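Varano revê jogo de encaixe e troca o tabuleiro das sessões de motricidade fina

Dezembro, 10h20
Por Ottó Fekete

Imprimir | Enviar por e-mail

A oficina Varano concluiu a revisão do seu jogo de blocos de encaixe, usado em sessões de motricidade fina e classificação por forma e cor. A nova versão mantém as quatro cores da anterior (azul, vermelho, verde e amarelo) e altera a folga entre bloco e abertura, o acabamento lateral de parte das peças e a superfície de trabalho, que passa a ser uma placa de bordo colado em vez do tabuleiro plástico fornecido até agora.

A alteração do tabuleiro foi pedida pelo centro Mallton, que utiliza o jogo desde a primeira série. Segundo a nota técnica que acompanha a entrega, o tabuleiro plástico deslocava-se sobre a mesa quando a criança empurrava a peça lateralmente, o que obrigava o técnico a segurá-lo com uma das mãos. A placa de madeira é aparafusada à mesa perfurada e permanece imóvel durante o exercício. A montagem demora 9 minutos com chave manual.

Na disposição de partida, os blocos ficam espalhados numa parte da placa e o resto da madeira fica livre para a separação. O grupo inclui cubo, prisma triangular, cilindro, estrelas, pentágono e coração. As estrelas e o cilindro verde têm ranhuras verticais na face lateral, destinadas a melhorar a preensão.

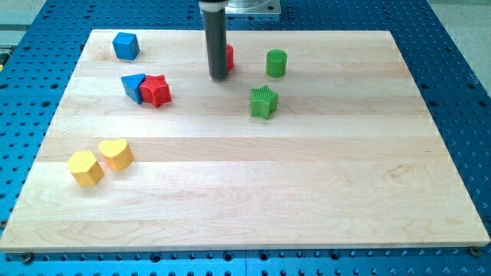 Folgas e materiais

A folga nominal entre bloco e abertura passou de 10 para 19 décimas de milímetro nas formas com reentrâncias, isto é, a estrela e o coração. Nas restantes formas manteve-se o valor anterior. A oficina justifica a diferença com o número de orientações válidas: o cilindro entra em qualquer rotação, o cubo em quatro, a estrela em cinco, ao passo que o coração só admite uma. Com a folga antiga, um erro angular pequeno bastava para bloquear o coração na abertura.

A placa é feita de ripas de bordo coladas ao comprido, com a largura das ripas variável e sem seleção de tom. São aceites nós pequenos e sãos. A espessura é de 20 mm e a face superior leva duas demãos de verniz de base aquosa, com lixagem intermédia. A colagem foi entregue à serração Derkach, que já fornecia as caixas de arrumação do jogo.

O protocolo de utilização, redigido pelo gabinete Veres, prevê duas variantes. Na primeira, os blocos são separados por cor, sem atenção à forma. Na segunda, a criança reúne as formas iguais, independentemente da cor, o que coloca lado a lado, por exemplo, a estrela vermelha e a verde. O protocolo recomenda que os blocos sejam pousados sem alinhamento e que alguns fiquem encostados, para exigir a separação prévia dos contactos.

As placas antigas continuam compatíveis com os blocos novos. O inverso não se aplica: as estrelas da primeira série, sem ranhuras, têm um contorno ligeiramente maior e não devem ser misturadas com as atuais. A Varano aceita a troca das estrelas avulsas até ao fim de janeiro, mediante devolução das peças. O preço do conjunto não foi alterado.

Imprimir | Enviar por e-mail

Comentários (3)

mrebelo
A placa vem já furada ou é preciso furar? A nossa mesa tem um passo entre furos diferente do da Mallton.

oficina_varano
Vem furada nos cantos para o passo normal. Para outros passos, indicar a medida entre centros na encomenda. O prazo aumenta uma semana.

T. Anjos
Usamos a primeira série e o coração prendia mesmo, sobretudo com os mais pequenos. Falta saber se o verniz aguenta a desinfeção diária com álcool. O do tabuleiro de outra marca ficou baço em dois meses.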